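Revised 3 December 2021. Replaces the sheet that came in the box, which had the drip tray upside down.

## 4. Setting up the Penrose soft-serve machine

Section 3 got the machine out of its crate and onto the counter. If it's still in the crate, go back to Section 3. If it's on the floor beside the crate and you're reading this for moral support, go back to Section 3 and bring a friend.

The Penrose makes soft serve and frozen yogurt. It will also make sorbet if you strain out the pulp. It won't make gelato, whatever your brother-in-law read, and it won't make milkshakes, although an underchilled batch can look a lot like one.

### 4.1 Where it goes

Pick a level counter with its own outlet. The machine draws air in on the left side and blows warm air out the back, so leave a hand's width on the left and two at the rear. It doesn't mind what's on the right. Most cafés put the napkins there.

Keep it away from:

- the espresso machine's steam wand
- direct sun, including the kind that only arrives at four in the afternoon
- the pie case, if yours has a heated shelf

> **Caution:** Don't run the Penrose from an extension cord or share its outlet with a waffle iron. The breaker will choose between them, and it tends to choose during a lineup.

Once the machine is in place, leave it standing upright and unplugged overnight. The oil in the compressor needs to settle. This is the most frequently skipped instruction in the manual and the one our repair desk at Broven can diagnose over the phone.

### 4.2 Levelling

1. Set a short spirit level on top of the hopper lid, running side to side.
2. Turn the front feet until the bubble is centred.
3. Turn the level front to back and do it again.
4. Check side to side once more. It will have moved.
5. Tighten the lock ring on each foot by hand.

A slight backward tilt is worse than it looks. Mix pools behind the intake and the last part of every batch stays in the hopper, where it's no use to anyone.

### 4.3 First wash

The machine left the factory clean and then spent some time on a boat. Wash it before any food goes in.

1. Unplug the machine. The switch doesn't count.
2. Undo the thumbscrews on the dispensing door and pull the door straight toward you. There's a spring behind the handle. It's stronger than it needs to be.
3. Slide out the beater. Support the far end so it doesn't drag along the barrel.
4. Take off the rubber seals and lay them on a clean towel in the order they came off. The fat one goes on the door and the thin ones go on the piston.
5. Wash everything in warm water with dish soap, using the long brush from the accessory bag. Rinse well.
6. Soak the parts in food-safe sanitizer for as long as the sanitizer's own label says.
7. Air-dry on a rack. Tea towels leave lint, and lint in vanilla has nowhere to hide.

> **Note:** No part of the Penrose goes in a dishwasher. The door will survive it once and then fog over, and you'll spend the rest of its life wiping the inside of something that's already clean.

### 4.4 Putting it back together

1. Smear a thin film of food-grade lubricant on each seal. Use the tube marked Gerkura. A film means a film. If you can see white blobs, so will your customers.
2. Fit the fat seal into the groove on the back of the door and press all the way around with your thumb.
3. Roll the thin seals onto the piston and push it into the door from the top.
4. Slide the beater into the barrel, turning it slowly until it drops onto the drive shaft. You'll feel a small clunk. No clunk means it isn't seated, and tightening the door harder won't persuade it.
5. Line up the door on its studs and run the thumbscrews on evenly, a few turns each, corner to corner.
6. Hang the drip tray with the lip facing up. (See the apology at the top of this page.)

Spare seals are in the small bag taped under the hopper lid. Take the bag out now. We've had a machine returned to us with the bag still in it, and the bag had been all the way through. 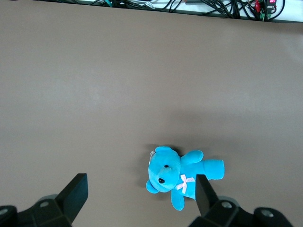
*Small blue teddy bear, on its back.*

### 4.5 Water run

Before you waste good mix, waste some water.

1. Close the handle fully.
2. Pour cold tap water into the hopper up to the lower line.
3. Plug in the machine and turn the dial to **WASH**. The beater will turn but the compressor stays off.
4. Let it run for 7 minutes. Look under the door and at the rear drip tube while it does.
5. Put a bucket under the spout, pull the handle down, and drain everything.
6. Turn the dial to **OFF**.

Water from the front means the door isn't even. Loosen all the thumbscrews and start again. Water from the rear tube means the beater seal is dry, twisted or still on the towel.

> **Caution:** Never turn the dial to **FREEZE** with plain water in the barrel. Water freezes solid, the beater stops, the motor doesn't, and the warranty has a paragraph on it.

### 4.6 First batch

Use a liquid mix for this one, even if you plan to work from powder later. Powder adds the question of whether you whisked it properly, and there's enough going on.

1. Chill the mix in the fridge overnight. Room-temperature mix will freeze eventually, in the same sense that March eventually turns into patio weather.
2. Fit the air tube into the hopper with the small hole at the bottom. The small hole gives a dense product and the large hole gives a light one. Start dense.
3. Fill the hopper to the upper line and put the lid on.
4. With the dial still at **OFF**, hold a cup under the spout and open the handle until mix runs in a steady stream. Discard that cup. It's partly rinse water and it tastes like it.
5. Turn the dial to **FREEZE**.
6. Wait 20 minutes. The ready light will come on when the mix is thick enough to hold a peak.
7. Draw a test cone.

The firmness knob runs from 0 to 50. It leaves the factory at 30, which suits most dairy mixes with a normal amount of sugar. Turn it up if the swirl slumps and down if the motor begins to groan. Give it a few minutes between adjustments. People who turn it every time they walk past end up with a cone from each end of the dial and no idea which setting made either.

Low-sugar mixes freeze harder, so start lower on the knob. Anything with liqueur in it freezes softer, or not at all. Test those after closing.

### 4.7 Drawing a cone

Hold the cone just below the spout without touching it. Pull the handle down smoothly, fill the inside of the cone first, then move your wrist in small circles and let each layer sit on the one before it. Ease off the handle, drop the cone a little, and you'll get a curl on top.

Your first ones will lean. Everybody's lean. Eat them in the back.

If you have the Tralport cone holder (sold separately, fits the right-hand bracket), keep it stocked with the points facing down. It does take flat-bottomed cake cones, but they rattle.

### 4.8 When it doesn't work

| What you see | Likely cause | What to do |
|---|---|---|
| Ready light never comes on | Blocked vent or warm mix | Move whatever is leaning on the left side. Chill the mix. |
| Handle opens, nothing comes out | Frozen barrel | Turn to **OFF**, let it soften, lower the firmness knob. |
| Spitting and popping | Hopper nearly empty | Top up. Apologize to whoever was standing there. |
| Grainy texture | Mix has been in the barrel too long | Drain and start fresh. |
| Squeaking | Dry beater seal | Strip it down and lubricate, as in 4.4. |
| Butter | Over-beaten cream | Drain, wash, buy toast. |

If the light flashes red, switch off, unplug, and leave the machine alone until the compressor is cool. Then try it once more. If it flashes again, call the Broven service line and have the serial number ready. It's on the plate at the back, on the side now facing the wall.

Daily cleaning is in Section 5. Don't leave mix in the hopper tonight while you get around to reading it.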